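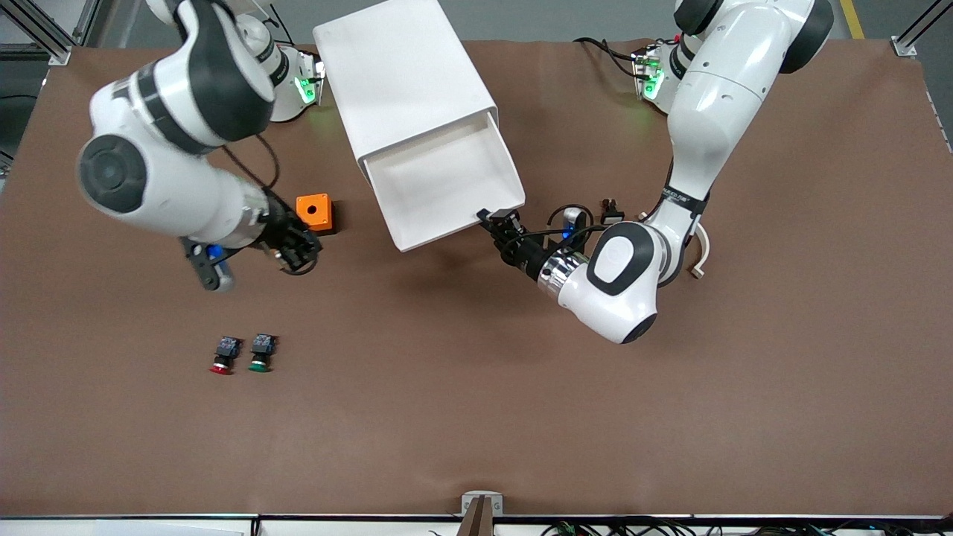 Lonus Push-Button Switches, Red and Green

Category: Controls & Switches / Panel-Mount Push Buttons

Shares: 3

The Lonus is a panel-mount push-button switch with a colored cap, a black body and a clip-on contact block. Two versions are stocked: red cap and green cap. The body, the mounting hardware and the contact block format are the same for both, and the two colors can be mounted side by side in one enclosure with no change to the cutout.

Both versions are momentary. The button returns when released. A latching Lonus is not made. If a maintained signal is needed, use a relay downstream or order the Skalstead selector, which fits the same cutout and takes the same block.

Construction

The switch comes apart into a front part and a rear part. The front part is the cap, bezel and threaded body. The rear part is the contact block, molded in black with a blue top section. The blue section marks the terminal side of the block and should stay visible after mounting so the terminal markings can be read without removing the switch.

The cap is colored all the way through. Scratches and edge wear do not expose a different color underneath. Caps are not printed. Legend plates are ordered separately and sit under the bezel, between the bezel and the panel face.

Contact arrangement

Red cap: one normally closed contact, wired as a stop function.
Green cap: one normally open contact, wired as a start function.

The blocks can be swapped between caps. A red cap with a normally open block is permitted mechanically and is supplied that way on request - state it on the order, as it is not a separate catalog item. The block is released by lifting the latch at the rear of the body and pulling straight back. Do not twist. A block that has been twisted off usually leaves the latch bent, and a bent latch will hold the block in place without fully seating it.

Up to 3 blocks can be fitted to one body. The first clips to the body and the others stack behind it. Each added block increases the force needed to press the button and the depth behind the panel. Check the depth against the enclosure before drilling, especially where the door carries a wiring duct.

Mounting

1. Remove the contact block and the lock nut.
2. Pass the threaded body through the panel from the front. The gasket stays on the front side, under the bezel.
3. Line up the small tab on the body with the notch in the cutout, if the cutout has one. Plain round cutouts are acceptable, but the switch can rotate if the nut works loose.
4. Run the lock nut on by hand, then tighten with the ring wrench. Pliers will mark the nut and can crack the body.
5. Clip the block on until the latch clicks. Tug it once.
6. Wire the terminals. Use ferrules on stranded wire.

The gasket is good for one installation. If the switch is taken out and refitted, use a new gasket from the spares bag.

Wiring notes

Terminals are screw clamp, captive, with a slotted cross head. Two conductors of the same size can share a terminal. Mixed sizes in one terminal should be avoided, with a bridge used in their place.

The Lonus is a control device and is meant for signal and coil circuits. It is not a motor switch and must not be used to break motor current directly. The red version is not an emergency stop. It has no mushroom head and no positive latch, and it should not be mounted on a yellow backing plate where it could be taken for one.

Storage and handling

Switches may be stored assembled, with the block clipped to the body. Laying them on their sides is fine for short periods on a bench, and is the easier way to sort them by cap color before packing. Do not stand weight on the contact block. For long storage, keep the switches boxed and dry, away from solvents and oil mist. Cap color fades slowly in direct sun.

Clean caps with a damp cloth and mild soap. Alcohol wipes haze the surface.

Packing

Loose quantities are packed by hand into a plain white box. Red and green can be mixed in one box, provided the count per color is written on the packing slip. Legend plates, spare gaskets and the ring wrench go in a separate bag on top. The ring wrench is included with full boxes only.

Full box: 200 switches, any mix of red and green.
Full box price: $1,395, before freight.
Sample pair: one red, one green, each with its standard block. Limit of 2 sample pairs per customer.

Boxes are not resealable once the tape has been cut. Partial returns are accepted in the original box or any rigid box of similar size. Switches returned in bags are inspected individually, and those with damaged latches are not credited.

Compatible parts

Skalstead selector, two-position - same cutout, same block.
Lysenko legend plate, blank or engraved - fits under the Lonus bezel. Engraved plates are made to order and cannot be returned.
Lonus contact block, normally open or normally closed - sold singly or in strips.
Lonus gasket, spare.
Lonus hole plug, black - for closing unused cutouts.

Blocks from the earlier Lonus series, discontinued in January, clip onto the current body but do not click. They are not interchangeable. The earlier block has no blue section and can be sorted out by eye.

Availability

Both colors ship from Cokcombe. Standard blocks are held in stock. Non-standard combinations, such as a red cap with a normally open block, are assembled when the order is placed and ship separately if the rest of the order is ready first. Freight is charged once.

Mixed boxes are counted at packing and again at dispatch. Shortages must be reported with the packing slip number from the lid.

Page revised 22 Jun 2023. Changes: wiring note on mixed conductor sizes added, Lysenko plate added to compatible parts.

Tags: push button, momentary, panel mount, contact block, start/stop

Comments: 0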